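Desk tidying notes, January
Rocío Godoy, with Tülin Kozan and Patricio Benítez

Back on the question Celeste keeps asking: could a machine clear a desk at the end of the day, or do we still send a person round? We have the desk task in the simulator now, two arms, small objects only. No plates or cloths yet.

Budget is 300 runs on this layout before we change anything. Patricio wants 800. I would sooner stop early and move the mug.

Object list is fixed for January. Pen goes away last. Tülin has the scoring sheet and will add a column for things nudged on the way to something else, as a person would mind that at home.

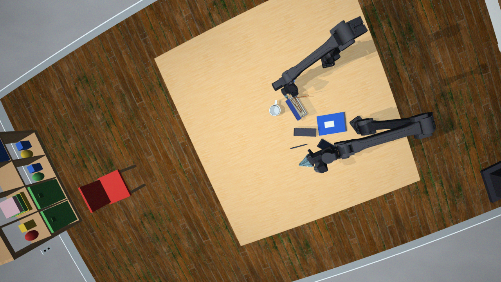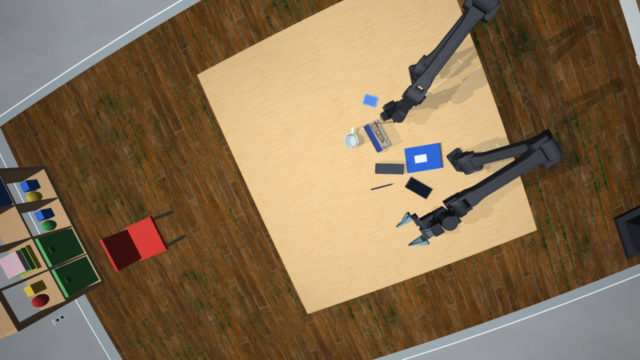
Both arms over the table, mug and blue things in the middle.

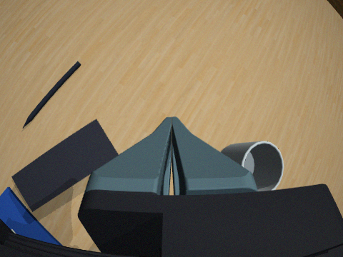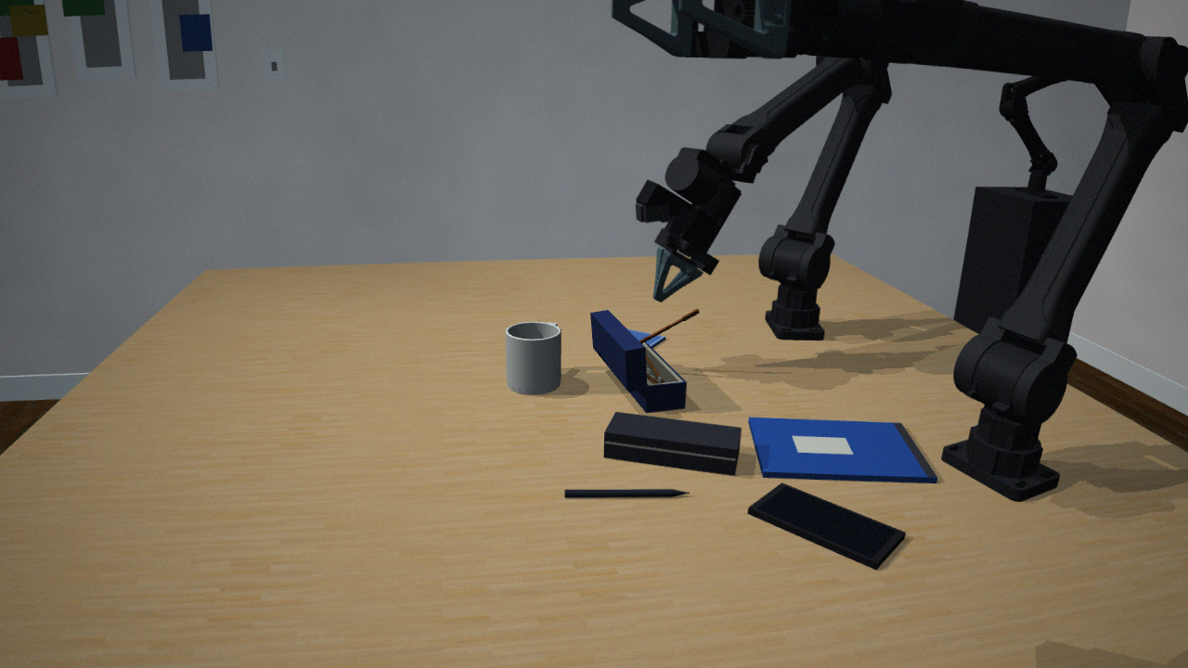

Can a robot tidy a desk without someone watching it yet?
Only a desk it has been set up for, and I would still want someone in the building. A desk with strange objects on it is a long way off.

To do:
- Time limit per run is 4 minutes. Ask Mahlet if she wants it shorter.
- Patricio to write 16 new start layouts, mug in a different spot each time.
- Check the friction value for the pen. Mine was a guess.
- Send Celeste the plain version of this, without the scoring.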